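3.2 The table and the round things on it

I should say at the start that I came to washing-up by accident. My earlier work was on kitchen drawers, and it was only when I sat down with the notes from Monday's pilot that I saw how much of everybody's effort went into what happens after a meal (and how little anyone had written about it!). So this section is about crockery, and mostly about where people think it belongs once it's clean.

We asked 322 households to keep a diary of their draining area, and 299 of them sent one back. Between them they gave us 1598 entries, some a single grumpy word long, others running to a page and a half on the correct way to stack saucers. I read them all, and I have favourites.

What struck me first was how often people mentioned colour. They'd write "the blue one" and leave it there, as though every household had a blue one and we'd all know which was meant. Turquoise is a good colour for this sort of work, because it stands out on pale wood even from a steep angle, when a round thing looks more like a tall oval.

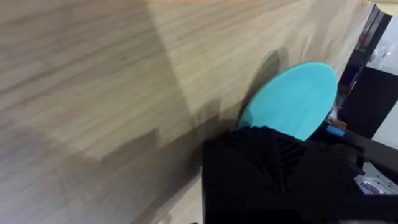 3.3 Racks, and who gets a slot

Bowls gave people a lot more trouble than plates. A plate goes between two pegs and stays put, and our diarists were nearly all happy with that arrangement. A bowl wobbles or hogs the space of three plates, or else it sits out on the table until somebody gets sick of looking at it. Henryk Żak, who coded the diaries with me, started calling these the "leftover bowls" and I'm afraid the label stuck.

Figure 4 has the neighbours in question: cream plate and pale blue plate upright in the rack, teal bowl still out on the table.

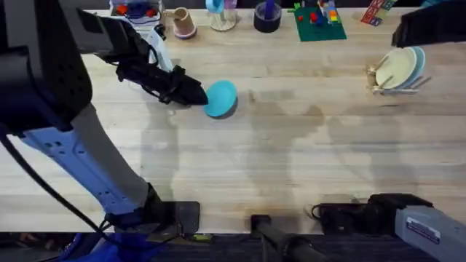
Home Objects and Habits Group, School of Design

I like a pegged rack for this kind of study. The slots are plain to see and you don't need to ask anyone what they're for. Two of the coding categories, Trimotero and Juven, are named after the pilot households' cats (my idea, sorry), and they cover "racked straight away" and "left out, then racked". A third, Softić, is for anything that gets dried by hand and skips the rack altogether. Softić turned out rarer than I'd guessed, at 15 entries.

Henryk and I still disagree about bowls left upside down on a tea towel. He'd count the towel as a rack. I wouldn't, and for now those entries stay out of the totals and go in the appendix with the saucepan lids.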